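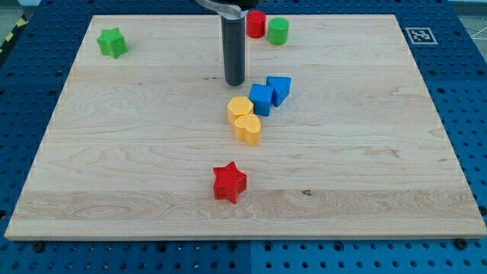 Pale board with a small dark knot, on the blue table.

Chauke Two-Track Loop Pedal
Made by Rundineo

If you write rap or spoken word at home, you probably know the trouble with a good verse that shows up at eleven at night: by the time the computer has started and the session is open, half of it has gone. The Chauke is our answer to that, and we've been fussing over it for longer than we like to admit (the first one lived inside a cookie tin!). Plug in a microphone, press the left switch, and you're recording.

There are 2 tracks, one for the beat and one for the voice, and each has its own volume knob, so you can pull the beat down while you work out a tricky line and bring it back up when you've got it. Each track holds 386 seconds, plenty for three verses and a hook with room left over for the mumbling that comes in between. Stop and start as often as you like, the loop stays in time with itself.

We also built in 51 drum patterns, most of them programmed by Viera Danko, who plays drums far better than the rest of us and has strong feelings about hi-hats. You'll find boom bap, slow southern grooves, a good helping of Afrobeats, and a few odd ones at the end that Zachary Fraser talked her into. Pattern 38 is the one people write to us about.

The microphone input takes a standard XLR cable. There's a headphone jack on the front, which your neighbors will thank you for, and a USB port on the back for moving finished takes to a computer. A power supply comes in the box. Batteries aren't an option on this model, and yes, we've heard you, and we're looking at it.

Price: $350
In the box: pedal, power supply, USB cable, printed pattern list
Colors: black, cream
Warranty: two years, parts and labor
Shipping: orders placed before 2 p.m. leave the same day

The cream version is out of stock until September. If you'd like one, leave your email address at checkout and Mélanie Carrier will write to you herself when they come in.

Goes well with: Zindia handheld microphone, Voltex closed-back headphones, Rundineo padded carry bag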